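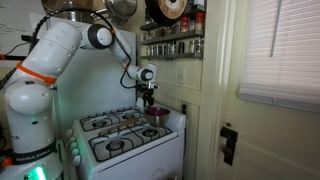 RULTALMONT TENANTS' ASSOCIATION
Minutes of the regular meeting, April
Held in the Lostlow Street meeting room, Wednesday, 7:00 p.m.

1. Opening
The chair called the meeting to order at 7:04 p.m. A quorum was present. The minutes of the March meeting were approved with one correction: under item 5, "east stairwell" should read "west stairwell."

2. Heating charges
The secretary reported that Holmgren, the managing agent, has replied in writing to the Association's letter on winter heating charges. Holmgren accepts that 57 apartments were billed at the old rate after the rate had changed. Credits will appear on the May statement. Members asked whether tenants who moved out during the winter will also be credited. The secretary will put the question to Holmgren.

3. Laundry room
The second dryer remains out of service. Holmgren has ordered a part and has given no delivery date. It was moved and seconded that the Association request a reduced wash price until both dryers are running. Carried, 2 opposed.

4. Bicycle storage
Besulis submitted a quote of $390 for four wall racks, installation included. Discussion followed on whether the racks should go in the basement corridor or under the rear stairs. The fire inspector has objected to storage under stairs in the past, and the corridor was preferred. Motion to accept the quote, subject to Holmgren's written consent to drilling - carried without opposition.

5. Courtyard gate
Several members reported that the gate does not latch after dark, when the timer lock is on. Others had found no fault. The item was held over to the next meeting, and members were asked to note the time of any failure on the sheet in the lobby.

6. Other business
A request to move the recycling pickup notice to the mailbox wall was agreed to. A proposal on quiet hours was withdrawn by its sponsor and may be brought back in writing.

7. Adjournment
The meeting adjourned at 8:25 p.m. The May meeting will be held in the same room at 7:00 p.m.

Respectfully submitted,
The Secretary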